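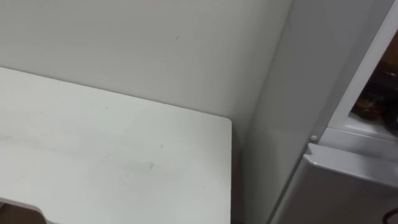 A white table near the refrigerator.

4 min read

I went to the Filow open day mostly for the wallet demo, and I ended up staying until they were stacking chairs! Filow makes software that checks smart contracts for bugs before they go live on a blockchain, and once a year they let anyone who signs up wander through the Pudadside office and pester the developers.

Fikri Tambunan gave the first talk (small room, very full, I stood). He took a simple escrow contract, 47 lines long, and ran their checker over it while we shouted out guesses. I was sure the problem was in the refund part. Nope. Anyone could call the function that changed the payout address, and I'd read right past it twice. The whole check took 90 seconds, which felt long with a crowd watching, and he filled the time by complaining about gas fees.

After that I got talking with Faizal Menon, who looks after the test library. They've got 4,000 old contracts in there, and every new version of the checker has to get through all of them before it ships. I asked how many false alarms they get and he pulled a face. The last release threw 300, mostly from contracts that use odd loops, and his team read every one by hand. Ouch.

The wallet demo was by Flastero, a smaller outfit visiting for the day. Nice idea – it shows you in plain words what you're about to sign – but the wifi kept dropping and we only saw half of it. They say a public test is coming in August, so I'll try it at home then.

Getting there: take the bus to Hendricks Street and use the side door, as the front one needs a badge. Bring a laptop if you want to join the afternoon workshop. I didn't, and had to read over a stranger's shoulder (sorry, green sweater guy).

Recent posts
My first week running a test node
Hardware wallets I've returned
Why I still write my contracts on paper first

Contact | Copyright 2024 | Back to top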